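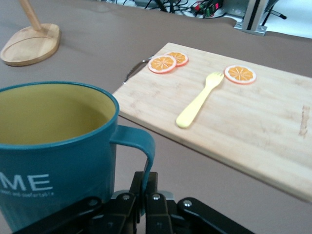 # Counter notes: mugs, boards and small utensils

Revised 11/05/2024. Maintained by Baldur Hafstein for the shared kitchen at Dedby. Replaces the June sheet.

## Glazed mugs

Glazed ceramic is hard but brittle. Most chips occur at the rim and at the outer curve of the handle, where the mug contacts a faucet, a shelf edge or another mug.

- Store mugs upright in a single layer. Stacking puts the load on the rim below.
- Leave a finger's width between handles.
- Set a mug down at the back of the counter with the handle turned inward, clear of the cutting area.
- Printed lettering on the outside wears faster than the glaze under it. Wash by hand with a soft sponge. Scouring powder dulls the print in a few washes.

Tea and coffee film is most visible on pale interiors. Fill the mug with hot water, add one teaspoon of baking soda, leave for 10 minutes, then wipe with a cloth. For an old film, make a paste of baking soda and a few drops of water and rub in small circles. Gray marks left by a spoon are metal deposits, not scratches in most cases, and the same paste will lift them.

A mug with a hairline crack through the wall should be retired. It may hold water cold and fail when filled from the kettle.

## Wooden cutting boards

Cleaning after use:

1. Scrape off solids with a bench scraper or the back of a knife.
2. Wash both faces with warm water and dish soap. Wetting one face only makes the board cup.
3. Rinse, towel dry, and stand on edge with air on both sides.

Do not soak. Do not put in the dishwasher.

**Stains.** Darker bands on light wood have two common sources. Natural color in the wood runs deep and won't respond to cleaning. Surface stains from tea, fruit or wet metal usually respond to coarse salt and half a lemon, rubbed along the grain, left for 9 minutes and rinsed. If the mark is still there after two rounds, sand with 120 grit and then 220 grit, always with the grain, and oil again afterward.

**Oil.** Food-grade mineral oil. Wipe on a full coat, wait overnight, wipe off the excess. The Umberg boards take a coat every month. The thicker Damgaard boards go longer; put a few drops of water on the surface, and if they soak in instead of beading, oil the board.

**Slip.** Lay a damp dish towel flat under the board before cutting. A folded towel makes it rock.

## Citrus slices

Cut oranges across the segments so the membranes show as spokes. Trim the stem end flat first and stand the fruit on it for the first cut, then turn it on its side. A quarter inch holds together on a plate; thinner slices tear at the center when lifted with a fork.

Wipe the board promptly. Citrus juice left under a carbon steel blade marks both the blade and the wood.

## Small knives and plastic forks

Small knives get lost under food and peelings. Put the knife down on the far side of the board, blade pointing away, with nothing on top of it. Before clearing, locate the knife first and move it to the sink side. Never tip a board into the sink with a knife still on it.

Plastic forks: top rack only, tines up, away from the heating element. Discard when a tine has bent or whitened at the root. Tomato stains on pale plastic fade after a day on a sunny windowsill.

## Storage dimensions

The shelf over the Drandville cabinet is 19 inches wide. The largest board is 18 inches long and fits on edge, long side down. Mugs go on the shelf below.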